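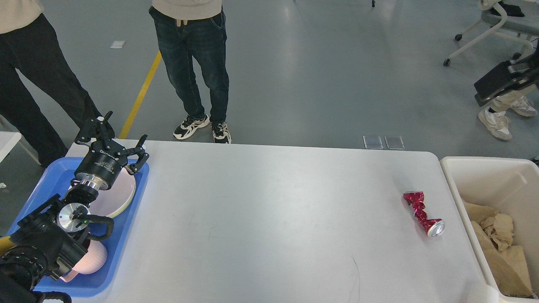 Opinion > Municipal Services > Recycling
News Opinion Archive Contact

Weight is the wrong measure for curbside recycling

By Gunhild Lykkegaard

Brendunberg pays its hauler by the ton. Glass is heavy, aluminum is light, and the contract rewards accordingly. A truck full of cans earns less than a truck half full of bottles – yet the cans bring the better resale price. The city should pay by material, with separate rates for metal, glass and paper, before the contract renews in August.

Print this page | E-mail this page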